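In Defense of the Small, Bad Garden

My neighbor Villads Lauritsen has the kind of garden that makes people slow their cars down. I admire it, I really do, and I have eaten more of his beans than I'd care to admit. But I want to say a word for the other kind of garden, the small and slightly embarrassing kind, because I think we talk too many people out of having one.

I have been growing things in Wusstead for 17 years, and most of them have died. I order seeds in January, when I'm cold and hopeful, and by summer I have six tomato plants, a mint that has eaten the path, and a row of lettuce the slugs got to before I did. The gardening columns would call this a failure of planning. I call it a pretty good year!

What bothers me is how much buying has crept into it. A young couple on our street told me they were putting off a garden until they could afford raised beds - cedar ones, with a watering system. They had added it all up and it came to 1174 dollars. For lettuce! My old friend Ľudovít Oravec fed a family of five from a strip behind his garage with a spade he'd had for 40 years, and I don't believe he ever watered anything except with a dented can.

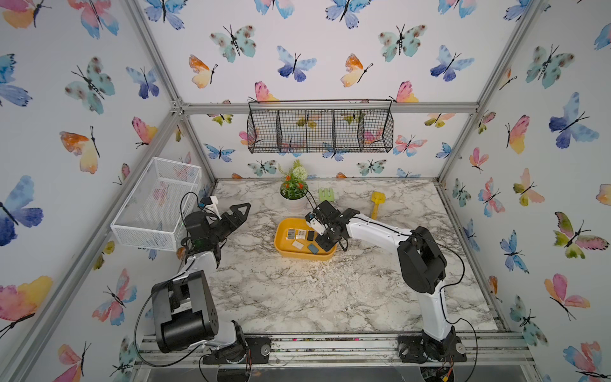
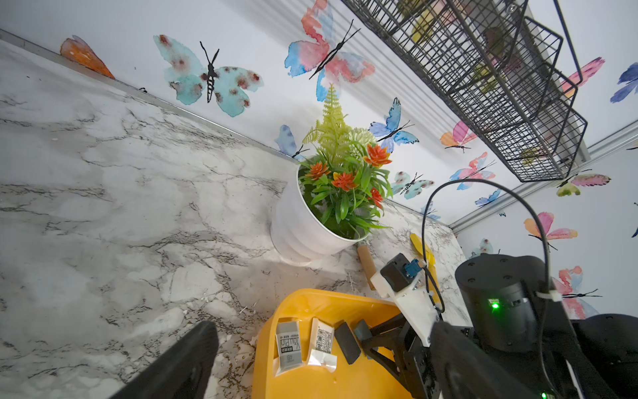
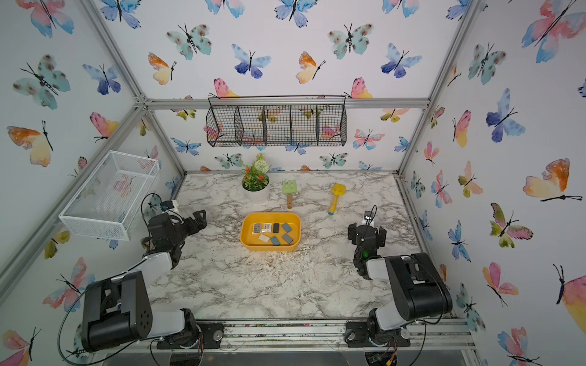
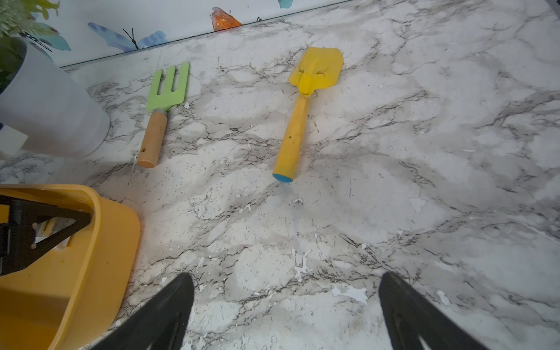 Children, I've noticed, have no trouble starting small, and I wish the rest of us would watch them more closely. Hand a child a patch of dirt and she'll be planting before you've found your gloves. A little rake with a lime-green head and a wooden handle, a yellow toy trowel with some scuffs on it, and she's as well equipped as she needs to be. She doesn't ask whether the soil has been tested. She may dig up the bean the next morning to see how it's getting along, and I can't scold her for that, having done the same with my own carrots well into middle age.

So if you've been waiting, please don't wait for the cedar. Get one pot and put something in it, even if it's only parsley, and if it dies, come by my place and I'll give you some mint. I have plenty.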